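How I Clean Up Weathered Deck Boards Without a Pressure Washer

I borrowed a pressure washer once and chewed fuzzy stripes into half my deck, so now I do it the slow way. It takes a weekend and your knees will complain, but the boards come out so much nicer!

Start with a dry sweep, and dig the gunk out of the gaps with an old putty knife. Then wet everything down with a garden hose.

Mix oxygen bleach powder into warm water (follow the tub, mine wanted a bit more than I'd guessed) and slop it on with a big brush. Keep it wet for 15 minutes or so, scrub with the grain using a stiff nylon brush, and rinse like crazy. Green patches usually need a second go. Please don't use a wire brush - the little bits of metal break off and rust.

Let it dry for two full days. Three if it's muggy, and in August here in Stevville it's always muggy.

Now sand. I use 60 grit on the rough spots and finish with 80, and I stop there so the oil can soak in. My deck is 160 square feet and I spent $56 on supplies, not counting the oil.

Brush on a thin coat of oil, wait 20 minutes, and wipe off whatever's still sitting on top. Lay those rags out flat outside to dry, because balled-up oily rags can catch fire. 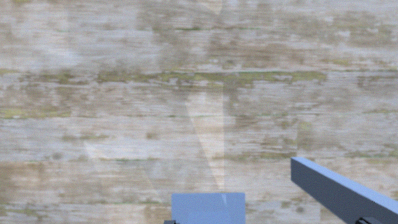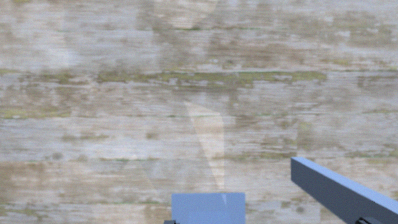

Gray, worn boards with green stains, in both shots.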